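Fastelberg Guitars: Setup and Repair FAQ

How often does a steel-string acoustic need a setup?
Once a year for most players. An instrument that travels between heated rooms and cold vans should be checked in February as well, when indoor air is driest.

What does a standard setup include?
Truss rod adjustment, nut slot and saddle height, fret polish and a new set of strings. Fret levelling is quoted separately.
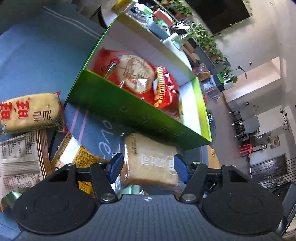 Work is done in the order received. Current turnaround is 8 working days, or 5 if only the saddle needs attention.

Which strings will be fitted?
Light gauge phosphor bronze, unless the job sheet says otherwise. Customers may supply their own set. The labour charge does not change.

Can I post my guitar to the workshop?
Yes.
1. Slacken the strings by two full turns.
2. Pad the headstock on both sides inside the case.
3. Put the job number on the outer carton.
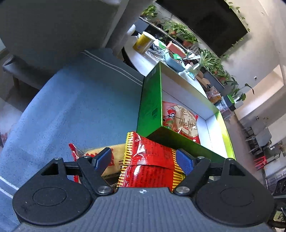 4. Send it tracked and insured to the Grorusham address.

Do you repair lifted bridges?
Yes. The bridge is removed, both faces are cleaned and it is reglued with hide glue. Allow 4 days under clamps before stringing. Gareth Ellwood handles all structural work.

Is the work guaranteed?
Glued joints are covered for two years. Fret wear and strings are excluded.

Prices last revised January 15, 2018.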